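Hard water and the shared kitchens: notes for August

The building association has now collected a full set of hardness readings from the Pestero and Joly blocks. Samples were drawn from the cold taps before 7 a.m., after a two-minute flush, and titrated the same morning by Ludivine Roussel. The mean for Pestero was 200 mg/L as calcium carbonate. Joly came in slightly lower, within the error of the kit.

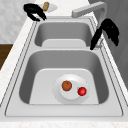
At that level, scale is mostly a matter of temperature and evaporation. Calcium bicarbonate stays dissolved in cold water and comes out as carbonate when the water is heated or left to dry. Heaters and kettles therefore collect most of it. On open surfaces the deposit is thinner and shows first where water sits, which for a double sink with a flat metal deck means the grooves around the basins. A plate of fruit left in the basin does no harm, but a wet rim under it will print a ring on the steel.

Heater settings were reviewed next. Both blocks run storage units, and the thermostats stay where the service contract puts them. Do not turn them down to save on scale. Descaling is scheduled every 4 months for the Pestero unit and every 6 for Joly. Residents who keep bread in the wall cabinets next to the heater closet have asked about steam during this work. The flush is piped to the floor drain, and shelves do not need to be emptied. 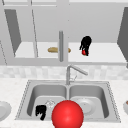
Cleaning steel and stone

Citric acid at 20 grams per liter is sufficient for steel. Apply with a cloth, wait five minutes, rinse and dry. Keep it off marble and anything sold as marble unless you know what it is, as acid etches calcite on contact. For stone, use a neutral soap only. Steel wool is not recommended on either surface. Strainers can be treated in place with the same solution.
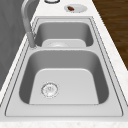 Near basin with the strainer in the left part of the floor.

The softener proposal

Gyu-bin Chae priced two ion exchange units, one from Ruketow and one from Ikham. Both regenerate on metered volume. The Ruketow unit needs a drain connection within 21 feet, and the only suitable one in Joly is behind the laundry. The Ikham unit has a smaller resin bed and would regenerate more often at our consumption, with higher salt use. Neither quote includes a bypass for the kitchen cold taps, and that would have to be added if drinking water is to stay unsoftened.

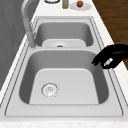

Agathe Collet writes that the bypass should be settled before any unit is chosen. Her reading of the pipe drawings is that the kitchen cold line in Pestero tees off after the point where the softener would sit, so a separate run is needed. She would also like a second round of readings in winter, when the supply may be drawn from a different source.

The drawings are with Eugénie Tanguy for checking. Comments on either quote should reach her by the end of the month.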